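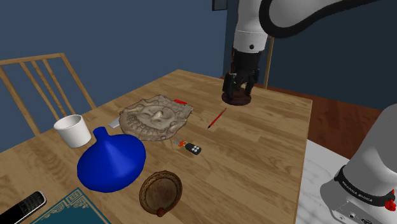 로봇 소프트웨어 실습 4주차 강의 노트
물체가 많은 작업 공간에서의 파지 계획
작성: Sorcha Egan

1. 오늘의 범위

지난 시간에는 역기구학과 관절 한계를 다루었습니다. 오늘은 그 위의 층, 즉 인식 결과를 받아서 파지 자세를 고르고 궤적을 만드는 부분을 공부합니다. 실습은 모두 Osell 시뮬레이터 안에서 진행합니다. 3주차 과제를 아직 제출하지 않은 학생도 오늘 실습에는 참여할 수 있습니다. 다만 기구학 모듈은 제가 배포한 것을 사용해 주십시오.

용어에 대하여 한 가지 말씀드립니다. 이 노트에서 "파지 후보"는 그리퍼의 위치, 방향, 그리고 손가락 사이의 폭을 합한 것입니다. 교재는 폭을 따로 취급하지만 우리의 코드에서는 하나의 구조체 안에 있습니다.

2. 처리 순서

프로그램은 다음의 순서로 동작합니다.

(1) 깊이 영상을 점군으로 바꾸고 지지면을 제거합니다.
(2) 남은 점을 물체별로 나눕니다.
(3) 목표 물체에 대하여 파지 후보를 300개 만듭니다.
(4) 충돌이 있는 후보를 버립니다.
(5) 남은 후보에 점수를 주고, 점수가 높은 것부터 궤적을 계획합니다.
(6) 궤적이 처음으로 성공한 후보를 실행합니다.

학생들이 제일 많이 틀리는 곳은 (4)입니다. 충돌 검사를 닫힌 그리퍼의 모양으로만 하면 안 됩니다. 접근할 때 손가락은 열려 있으므로 차지하는 부피가 더 큽니다. 컵과 꽃병처럼 높은 물체가 나란히 있는 곳에서는 이 차이가 바로 드러납니다. 열린 상태와 닫힌 상태를 둘 다 검사하고, 그 사이의 움직임도 몇 단계로 나누어서 검사하십시오.

3. 얇은 물체

연필 같은 물체는 점군 안에서 아주 적은 점으로 나타납니다. 배포한 시험 장면의 점군에서 연필에 속한 점은 26개입니다. 같은 장면에서 책에 속한 점은 1340개입니다. 지지면을 제거할 때 문턱값을 크게 잡으면 연필은 지지면과 함께 사라집니다. 그러면 (3)에서 후보가 하나도 나오지 않고, 프로그램은 "목표 없음"이라고 출력하고 끝납니다. 이것은 계획의 오류로 보이지만 인식의 오류입니다.

해결 방법은 두 가지를 권합니다. 첫째, 문턱값을 거리에 따라 바꿉니다. 둘째, 색 영상에서 먼저 물체를 분할하고 그 영역의 점은 지지면 제거에서 제외합니다. 빨간 연필과 갈색 나무의 경우에는 둘째 방법이 쉽습니다. 색이 비슷한 물체에는 첫째 방법이 낫습니다.

얇은 물체의 방향은 주성분 분석으로 구합니다. 그리퍼가 닫히는 방향은 긴 축에 수직이어야 합니다. 수직에서 많이 벗어나면 손가락이 물체를 밀어서 돌려 버립니다.

4. 가까이에서 본 영상과 가림

접근이 끝날 무렵에는 먼 카메라보다 그리퍼 가까이에서 본 영상이 더 유용합니다. 그러나 이 영상에서는 손가락이 물체를 가립니다. 연필이 두 손가락 사이에 있어도 한쪽 끝은 왼쪽 손가락 뒤에 숨어서 길이의 3분의 2 정도만 보입니다. 이 상태에서 보이는 점의 평균을 물체의 중심으로 쓰면, 중심은 뾰족한 심 쪽으로 치우칩니다.

또 하나의 문제는 겹침입니다. 자동차 열쇠의 리모컨이 오른쪽 손가락의 윗부분과 겹쳐 보일 때, 둘 다 검은색이면 분할 프로그램이 하나의 영역으로 합치기 쉽습니다. 그리퍼의 모양과 관절값은 우리가 알고 있으므로, 그리퍼를 같은 시점에서 렌더링하여 마스크를 만들고 먼저 빼십시오. 함수의 이름은 self_mask입니다. 마스크의 가장자리는 2픽셀 넓히는 것이 기본값입니다.
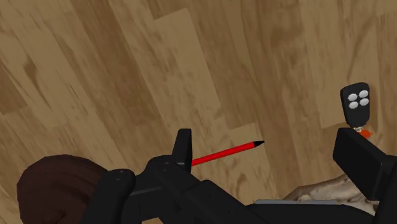
Nahom Assefa는 이 절의 초고를 읽고, 마스크를 넓히면 손가락에 닿아 있는 가는 물체까지 같이 지워지지 않느냐고 물었습니다. 그의 의견으로는 접근 중에는 넓힌 마스크를 쓰고, 손가락이 닫힌 다음에는 넓히지 않은 마스크로 바꾸는 편이 안전하다고 합니다.

맞는 지적입니다. 그래서 배포 코드에 dilate라는 인자를 추가하였습니다. 닫힌 다음에는 0을 넣으십시오. 그 대신에 손가락의 경계에서 잡음이 조금 늘어나므로, 한 프레임만 보고 판단하지 말고 연속된 다섯 프레임의 결과를 합치기 바랍니다.

5. 파지 확인

손가락이 닫혔다고 해서 파지에 성공한 것은 아닙니다. 우리는 세 가지 값을 봅니다. 손가락 사이의 폭, 접촉력, 그리고 들어올린 후의 물체 위치입니다. 얇은 물체는 폭이 거의 0에 가까워서 폭만으로는 빈 그리퍼와 구별이 어렵습니다. 접촉력도 손가락끼리 닿으면 커집니다. 결국 마지막 값이 제일 믿을 만하지만, 시간이 더 걸립니다. 실습에서는 들어올린 높이를 5cm로 정합니다.

시뮬레이터에서는 물체의 참값 위치를 읽을 수 있습니다. 채점 프로그램은 이 값을 사용합니다. 여러분의 제어 코드에서는 사용하지 마십시오.

6. 실습 과제

가. 난수 씨앗을 601로 고정하고 시험 장면을 실행하십시오. 씨앗이 다르면 후보의 순서가 달라지고 채점 결과와 비교할 수 없습니다.
나. 연필을 목표로 하여, 문턱값 세 가지에 대하여 살아남은 후보의 수를 표로 만드십시오.
다. self_mask를 켠 경우와 끈 경우에 리모컨의 분할 결과가 어떻게 다른지 한 문단으로 쓰십시오.
라. (선택) 물체의 중심을 구할 때 가려진 부분을 보정하는 방법을 하나 제안하십시오. 물체의 길이를 미리 알고 있다고 가정해도 됩니다.

보고서는 Comdale 제출함에 올립니다. 마감은 11월 마지막 수업의 시작 시각입니다. 코드가 실행되지 않는 경우에는 로그 파일 전체를 함께 올려 주십시오. 화면을 찍은 그림만으로는 원인을 찾을 수 없습니다.

다음 주에는 궤적의 시간 매개변수화를 다룹니다. 교재의 속도 제한 부분을 미리 읽어 오십시오.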